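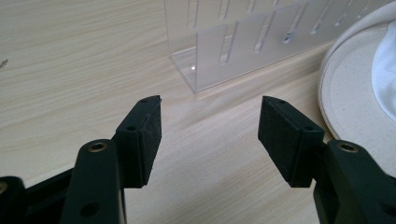
## Clear acrylic organiser keeps sliding about on the table

**Juwita Simanjuntak**, 03/06/2018

I have a clear acrylic organiser that stands on a light wood-grain table in the room where I do my paperwork. It suits the spot and I don't want to swap it for anything else. The trouble is that it moves. Each time I pull out a pen or a letter the whole thing shifts an inch or so, and by the end of the week it is right at the back against the wall.

I have tried a folded tea towel underneath, which stopped it moving but looked dreadful. I also tried two blobs of putty. They held for a few days and then left greasy marks on the table that took ages to get off.

Is there something that will keep it still without showing through the plastic? I also need to be able to lift it to dust. And while I'm asking, what do people clean acrylic with? Mine is going a bit dull on the front.

**Gunhild Toft**

Small clear bumpers, the sort sold for the insides of cupboard doors. Get the soft rubbery ones, as the hard ones slide just as badly as bare acrylic. I bought a sheet from the hardware shop in Purkport and have used them on three organisers so far.

Wipe the underside with warm water and a drop of washing-up liquid, dry it well, then put one bumper in each corner. Press each one down for a few seconds and leave the organiser upside down overnight before you put it back. Mine came loose the first time when I skipped that. If the table has been polished, wipe that down too, or the bumpers will skate on the wax.

It also helps to put the heavy things at the bottom or the back. Staplers, hole punch, scissors and so on. With only pens and paper in it there is no weight to hold it down.

For cleaning - warm soapy water and a soft cloth, nothing else. Do not use window cleaner. A lot of them have ammonia in, and it can turn acrylic cloudy for good. Kitchen roll will put fine scratches in it over time, so use a microfibre cloth and rinse the grit off first. If yours is dull from scratches, a plastic polish will improve it a bit but won't make it new.

**grellton27**

I just cut a bit of that non-slip drawer liner to size, slightly smaller than the base. You can see it if you look but it doesn't bother me. It lifts straight off for dusting. Don't leave it down for years though, my mum's stuck to the varnish.

**Juwita Simanjuntak**

Thanks both. I have ordered the bumpers and will try the liner in the meantime, as I have some left over from the kitchen. I had been using window cleaner, so that may be where the dullness came from.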